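Wissen für Kinder | Gesteine und Böden

390 mal geteilt

Granit – ein Stein aus der Tiefe

Granit begegnet dir fast überall. Bordsteine bestehen oft daraus, ebenso Treppenstufen, Brunnen, Denkmäler und das Pflaster auf alten Marktplätzen. Viele Menschen gehen jeden Tag darüber und achten kaum darauf. Dabei hat jedes Stück Granit eine sehr lange Geschichte, die tief unter der Erdoberfläche beginnt. In diesem Beitrag erfährst du, woraus Granit besteht, wie er entsteht und wie er aus dem Berg in die Stadt kommt.

Woraus besteht Granit?

Das Wort Granit kommt vom lateinischen Wort granum. Das heißt Korn. Der Name passt gut, denn wer ein Stück Granit aus der Nähe betrachtet, erkennt viele kleine Körner, die fest miteinander verwachsen sind. Jedes Korn ist ein Mineral. Minerale sind die Bausteine, aus denen Gesteine aufgebaut sind.

Im Granit kommen vor allem drei Minerale vor: Feldspat, Quarz und Glimmer. Ein alter Merkspruch aus dem Schulunterricht lautet: „Feldspat, Quarz und Glimmer, die drei vergess ich nimmer.“

Der Feldspat hat meist den größten Anteil. Er kann weiß, grau, gelblich, rosa oder kräftig rot sein und bestimmt häufig die Farbe des ganzen Steins. Frische Bruchflächen von Feldspat sind oft glatt und spiegeln im Licht.

Quarz sieht im Granit meist grau und ein wenig glasig aus. Er ist sehr hart. Mit einem Stück Quarz lässt sich Fensterglas ritzen.

Glimmer bildet dünne Blättchen, die sich sogar mit dem Fingernagel voneinander lösen lassen. Es gibt hellen, silbrigen Glimmer und dunklen Glimmer, der schwarz oder braun wirkt. Er ist für das Glitzern verantwortlich, das man an manchen Treppenstufen bei Sonnenschein bemerkt.

Wie entsteht Granit?

Im Inneren der Erde ist es sehr heiß. An manchen Stellen wird es so heiß, dass Gestein schmilzt. Geschmolzenes Gestein unter der Erde heißt Magma. Es ist etwas leichter als das feste Gestein ringsum und steigt deshalb langsam auf.

Manchmal gelangt Magma bis an die Oberfläche. Dann bricht ein Vulkan aus, und das Magma wird Lava genannt. Lava kühlt an der Luft oder im Wasser schnell ab. Für große Kristalle bleibt dabei keine Zeit, und so entstehen Gesteine mit winzigen Körnern, die man ohne Lupe oft gar nicht erkennen kann. Basalt ist ein Beispiel dafür.

Beim Granit verläuft die Sache anders. Hier bleibt das Magma mehrere Kilometer unter der Oberfläche stecken. Das Gestein darüber hält die Wärme fest wie eine dicke Decke. Das Magma kühlt sehr langsam ab, über viele Tausend Jahre, bei großen Mengen sogar über Millionen Jahre. In dieser Zeit können die Kristalle wachsen, bis sie aneinanderstoßen. Fachleute nennen ein solches Gestein Tiefengestein.

Du kannst dir eine einfache Regel merken: Langsames Abkühlen ergibt große Körner, schnelles Abkühlen ergibt kleine Körner.

Wie kommt der Granit nach oben?

Wenn Granit so tief unter der Erde entsteht, stellt sich die Frage, weshalb wir ihn heute auf Berggipfeln finden. Dafür sind zwei Vorgänge wichtig.

Zum einen werden Teile der Erdkruste im Lauf der Zeit angehoben. Das geschieht zum Beispiel, wenn zwei Erdplatten gegeneinanderdrücken. Die Bewegung ist sehr langsam, oft weniger als ein Millimeter in einem Jahr. Über Millionen Jahre wird daraus trotzdem ein Gebirge.

Zum anderen tragen Regen, Wind, Frost, Flüsse und Gletscher das Gestein an der Oberfläche nach und nach ab. Das nennt man Erosion. Irgendwann ist die Schicht über dem Granit verschwunden, und er liegt frei.

In Deutschland gibt es Granit unter anderem im Harz, im Fichtelgebirge, im Schwarzwald und im Bayerischen Wald. Der Brocken, der höchste Berg im Harz, besteht zu einem großen Teil daraus.

Warum sehen manche Granitfelsen wie Kissen aus?

In einigen Mittelgebirgen liegen große, runde Granitblöcke übereinander, als hätte sie jemand gestapelt. Früher erzählte man sich, Riesen oder der Teufel hätten die Steine dorthin geworfen. Die Wissenschaft kennt eine andere Erklärung.

Granit bekommt beim Abkühlen und beim Anheben feine Risse. Sie werden Klüfte genannt und verlaufen oft beinahe rechtwinklig zueinander, sodass der Fels in große Quader geteilt ist. In die Klüfte dringt Wasser ein. Es greift vor allem den Feldspat und den dunklen Glimmer an. An den Ecken und Kanten wirkt das Wasser von mehreren Seiten zugleich, und deshalb runden sie sich zuerst ab. Zwischen den Blöcken bleibt lockerer Sand zurück, der Granitgrus heißt. Wird er vom Regen weggespült, bleiben die runden Blöcke übrig. Weil sie an gefüllte Säcke mit Wolle erinnern, spricht man von Wollsackverwitterung.

Vom Steinbruch in die Stadt

Granit wird in Steinbrüchen gewonnen. Die Arbeiterinnen und Arbeiter nutzen dabei möglichst die natürlichen Klüfte. Wo keine sind, bohren sie viele Löcher in einer Reihe und treiben Keile hinein, bis der Block sich löst. Auch Sägen mit langen Drahtseilen werden eingesetzt. Auf dem Draht sitzen kleine Perlen mit Diamantsplittern, denn gewöhnlicher Stahl würde an dem harten Gestein schnell stumpf werden.

Ein Würfel aus Granit, der einen Meter lang, einen Meter breit und einen Meter hoch ist, wiegt mehr als zweieinhalb Tonnen. Das ist schwerer als viele Autos. Für den Transport braucht man darum Kräne und besonders kräftige Lastwagen.

Im Steinwerk wird der Block in Platten gesägt. Die Oberfläche kann danach auf verschiedene Weise behandelt werden. Für Gehwege und Treppen im Freien lässt man sie rau, damit niemand ausrutscht. Für Innenräume wird sie häufig geschliffen und poliert. Erst dann kommen die Farben der Körner richtig zur Geltung. In vielen Küchen findet man Arbeitsplatten aus solchem Stein.

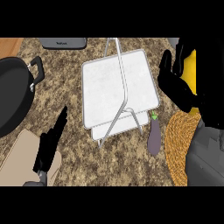
Computergrafik: Küchenarbeitsplatte in Granitoptik. Körner in Braun, Creme und dunklem Umbra ergeben das gesprenkelte Muster.

Dass Granit in der Küche beliebt ist, hat mit seinen Eigenschaften zu tun. Er ist hart, bekommt nur schwer Kratzer und verträgt Wärme gut. Vollkommen dicht ist er allerdings nicht. Zwischen den Körnern gibt es winzige Spalten, in die Öl oder Saft eindringen kann. Deshalb werden Platten aus Granit oft mit einem Schutzmittel behandelt, und Flecken sollten bald abgewischt werden.

Ist alles Granit, was so heißt?

Im Handel wird das Wort Granit großzügig verwendet. Auch andere harte Gesteine, die sich gut polieren lassen, werden unter diesem Namen verkauft. Ein tiefschwarzer „Granit“ ist meistens ein anderes Gestein, zum Beispiel Gabbro. Gabbro entsteht zwar ebenfalls in der Tiefe, enthält aber kaum oder gar keinen Quarz. In der Geologie, der Wissenschaft von der Erde, zählt allein, welche Minerale in welcher Menge enthalten sind.

Leicht zu verwechseln sind außerdem Granit und Gneis. Gneis besteht oft aus denselben Mineralen. Er wurde jedoch tief in der Erde unter hohem Druck und bei großer Hitze umgewandelt. Dabei haben sich die Minerale in Lagen angeordnet. Sieht ein Stein gestreift aus, handelt es sich eher um Gneis. Sind die Körner gleichmäßig verteilt, spricht das für Granit.

Selbst forschen: Steine vergleichen

Für diese Untersuchung benötigst du:

- eine Lupe
- ein Blatt Papier und einen Stift
- ein kleines Glas Wasser
- drei bis fünf Steine von verschiedenen Fundorten

Säubere die Steine und lege sie nebeneinander auf eine helle Unterlage. Betrachte jeden Stein mit der Lupe. Kannst du einzelne Körner unterscheiden? Notiere, welche Farben du erkennst und ob etwas glitzert. Gib danach einen Tropfen Wasser auf jeden Stein. Nass treten die Farben deutlicher hervor. Drehe die Steine zum Schluss langsam im Licht und achte auf kleine spiegelnde Flächen. Sie können von Feldspat oder Glimmer stammen.

Bitte schlage keine Steine mit dem Hammer auf, wenn kein Erwachsener dabei ist und du keine Schutzbrille trägst. Splitter können die Augen verletzen. Steinbrüche dürfen nur mit Erlaubnis und im Rahmen einer Führung betreten werden. In Naturschutzgebieten bleiben die Steine liegen.

Die Gesteinssammlung Patness

Im Lehrraum der Gesteinssammlung Patness sind 1.298 Stücke aus vielen Ländern zu sehen, darunter Granite in Rot, Grau und Gelb. An einem Tisch dürfen Schulklassen ausgewählte Proben in die Hand nehmen. Arbeitsblätter für die dritte bis sechste Klasse liegen am Eingang bereit. Im Dezember bleibt der Lehrraum geschlossen.

Kleines Wörterbuch

Erosion: das Abtragen von Gestein und Boden durch Wasser, Wind und Eis.
Grus: lockerer, grober Sand aus zerfallenem Gestein.
Kluft: ein feiner Riss im Fels.
Magma: geschmolzenes Gestein unter der Erdoberfläche.
Mineral: ein natürlicher Stoff, aus dem Gesteine aufgebaut sind.
Tiefengestein: Gestein, das langsam in der Tiefe abgekühlt ist.

256 Kommentare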